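Spyros Dimitrov keeps his mice on a first-name basis, at least the old ones. There is a gray female called Duchess in the back row of the animal room who has outlived her litter by five months, and when he walks me past her cage he lowers his voice a little, the way you would outside a nursery.

He has been studying scarred livers for most of his working life, first as a surgeon who cut pieces out of them and now, at 67, as a researcher at the Pelupessy Institute who would very much like other surgeons to have less cutting to do. I spent most of June in and around his lab, drinking a great deal of his coffee, and I came away with a notebook full of arrows and a new respect for an organ I had hardly thought about since high school.

The liver, as you may remember, is the one that grows back. Take away a good-sized piece of a healthy one and the rest will fill in the space within weeks. What it can't put up with is being hurt over and over again in the same spot, whether by a virus or drink or fat. Then it starts to lay down scar, thin threads of it at first, and the threads join into bands, and the bands squeeze the blood vessels until the whole thing is stiff and lumpy. Doctors call the late stage cirrhosis. By the time a person feels sick from it, a lot of the damage is old.

"I used to hold these livers in my hands," Dimitrov told me. "You press with your thumb and it's like pressing a shoe. And I would think, who was in charge of this? Some cell was giving orders."

## The cell that won't go home

The cells that make the scar have been known for decades. They're called stellate cells, for their starry shape, and in a healthy liver they sit quietly and store vitamin A. Injury wakes them up. They stretch, they move, they pour out collagen, and when the injury is over most of them are supposed to settle down again or die off.

The Pelupessy group wanted to know about the ones that don't. Over four years they gathered tissue from 216 patients who were having liver surgery for one reason or another, and they sorted the stellate cells one at a time by which genes were switched on. They ended up with a list of 981 genes that behaved differently in the stubborn cells. (The printout hung in the hallway for a whole winter, taped together, and people wrote rude remarks next to the genes they were tired of.)

Most of that list was noise, or at any rate consequences of something else. The person who found the thread worth pulling was Hakim Sumampouw, a soft-spoken postdoc who had come to biology from bridge engineering and still talks about load and strain. He noticed that one small group of genes came on only when the cells were sitting on something stiff. Put the same cells on a soft gel and the genes went quiet within two days. The scar, in other words, was telling the cells to make more scar.

The team nicknamed this loop Wundik, after a board game Sumampouw's nephews play in which you can be sent back to the start again and again, and the name stuck so hard that it now appears on their grant applications.

## Breaking the loop

You can't very well take out a person's liver and set it on a nice soft gel. So the lab went looking for a compound that would make the cells deaf to stiffness, and a small company called Trekico turned out to have one on its shelf, left over from a kidney program that never went anywhere. In mice with early scarring it did what everyone hoped. The bands thinned. In mice with late scarring, it did rather less, and Dimitrov is careful to say so every time the subject comes up, which in his lab is hourly.

Duchess got the compound when she was young. She eats well and bites visitors.
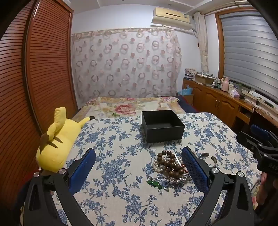 ## What comes next for patients

The first study in people, which the group has named Tultance, is meant to enroll 600 adults with early or middle-stage scarring, and it will be slow going. Liver scar builds over years and may take years to leave, so the volunteers will have scans every six months and a good many blood draws in between. The early months are only about safety. Nobody in the lab would give me a date for real answers, and I did try, more than once, and with pastry.

I asked Dimitrov what he'd say to a reader who has just been told there's scarring on a scan. He thought about it for a good long while, and moved some papers from one side of the desk to the other. He said to go back to the doctor and ask what is causing it, and to treat that first, whatever it is. A liver that is left in peace can do a fair amount of mending without any help from him.

Sumampouw, meanwhile, has gone back to the list in the hallway. There are a few genes near the bottom of the second sheet that he thinks were crossed off too soon.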